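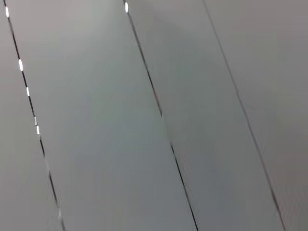 Page 4 of 40

Wrist camera drops out and arm faults when reaching down for a pen

Posted in: Doltow Help > Arms and grippers > Faults
Asked 2022-09-30

I have two arms on one white table, each with a parallel gripper. The job is simple. One arm picks up a pen and hands it to the other. It ran fine from April until last week. Now the arm that goes for the pen stops partway down with fault 2325 (tool communication lost). The brakes come on and the arm holds where it is.

The last picture I get from a wrist camera before the fault is smeared and shows only plain gray panels with dark seams. I have reseated the plug at the wrist, restarted the controller and reloaded the Pap driver. If I jog the arm by hand at low speed there is no fault. It only happens in the program, and only with the wrist turned most of the way round.

Is this the gripper, the cable or the software? The gripper is a Plasteck and the controller is an Ultlow. I don't want to order a new gripper if it's a cable.

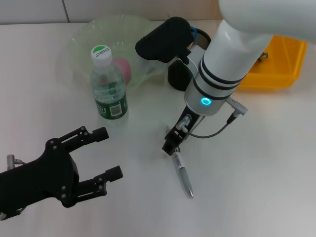

The other arm does not fault. Its gripper opens and closes when told to. I swapped the tool settings between the two and the fault stayed with the same arm.

2 answers

Answer 1 (accepted)

Cable, most likely. 2325 on that controller means the tool stopped answering, and a dead gripper would do it at any wrist angle. Yours depends on the angle, so something is being pulled.

Power the arm down and lock it out before you put your hands near the tool. A held arm is still a live arm. Then look at the loop of cable between the wrist connector and the gripper. Turn the wrist to the angle where it faults and see if the loop goes tight. If it does, the plug is getting side load and one of the pins loses contact for a moment.

Check the cable with a meter while you flex it near the plug. If the reading jumps, replace the cable. If it stays steady, refit it with more slack, tie it to the wrist and not to the gripper body, and limit the last joint in the program so it can't wind up.

The smeared picture only tells you the camera was moving or the view was out of focus. I wouldn't read anything into it.

Mine was rated for 2000 hours and went well before that.

Answer 2

Had the same number, turned off the tool watchdog and it went away. Works for me.

Comment on answer 2: Please don't do this. With the watchdog off the arm keeps moving after it loses the gripper.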